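Plundley Display Lettering Set

Version 16, updated 22/08/2024

Plundley is a set of rounded capital and lowercase letter outlines for cutting from card or felt. It was drawn for banners, stall fronts and classroom walls. Each outline is a closed path with no overlaps.

Contents

letters/ holds the base shapes, one file per character
borders/ holds the matching offset shapes
layouts/ holds straight and arc baselines

Usage

Default cap height is 200 mm. Scale both letter and border by the same factor, or the margin will be uneven. Below 100 mm the counters in a, e and s get too tight for scissors. Bitmap previews are 300 dpi and should not be used as cutting masters.

For arc layouts, rotate each letter to the tangent of the baseline and space by eye.

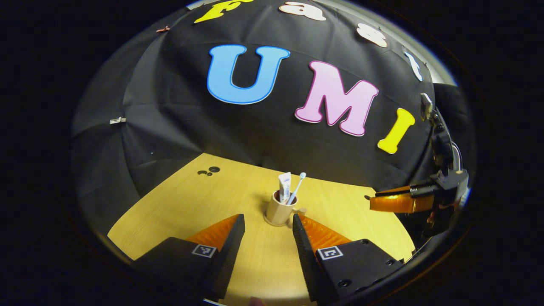

Accented characters are missing. Kerning pairs from the older Brisov set are not compatible and will be ignored on import. The next release is planned for December and adds numerals.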